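Hand-guided demonstration

Hand-guided demonstration is a way of showing a robot a task by having a person do it first, with a tool shaped like the robot's own hand. It belongs to the wider family of methods called learning from demonstration, which rest on the hope that a machine will pick up good habits from people. Results depend a good deal on the people.

Background

Early industrial robots were taught by pushing the arm through each position and storing it. This suited spray painting and spot welding, where the work turned up in the same place every time. It was less suited to kitchens. Remote control came next, with the operator steering the arm by joystick or by a second, smaller arm. Remote control remains in use, but it is slow, and an operator who can fold a towel in seconds may need several minutes to do it through a robot – and a lie-down afterwards.

Hand-held grippers

In the hand-held method the arm is left out altogether. The demonstrator carries a gripper with a camera on it and does the job directly. Printed markers may be placed nearby so that software can work out where things are, and some setups add a device worn on the head.

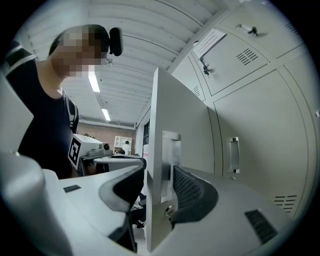 Lockers and a hand-held gripper, with a black device strapped to the demonstrator's head. 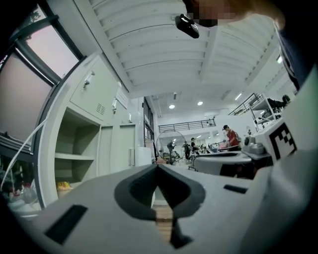 Does the robot have to be in the room while the task is being shown?
With a hand-held gripper it can be somewhere else entirely, or not yet bought. With remote control a robot is needed, although the person steering it may be in another building.

Practice

A demonstration is usually repeated many times, with small changes in where objects sit and how they are approached. The Nedholm collection, often cited by people who have not had to sort it, holds 1,367 recordings of 22 household tasks. Of these tasks, 17 involve opening or closing something. The Guvau guidelines ask demonstrators to move smoothly, keep the fingertips in view and avoid scratching their noses with the gripper, a rule whose origin is not recorded.

Limitations

People are inconsistent teachers. They hesitate, change grip halfway and use their free hand without noticing. A robot trained on such recordings may copy the hesitation faithfully – the Dobre trials describe an arm that paused before every drawer, as if trying to remember what it had come for. Differences in weight and reach also matter, and a motion that is easy for a shoulder may be impossible for a motor.

See also

Teach pendant
Teleoperation
Endix format
Motion capture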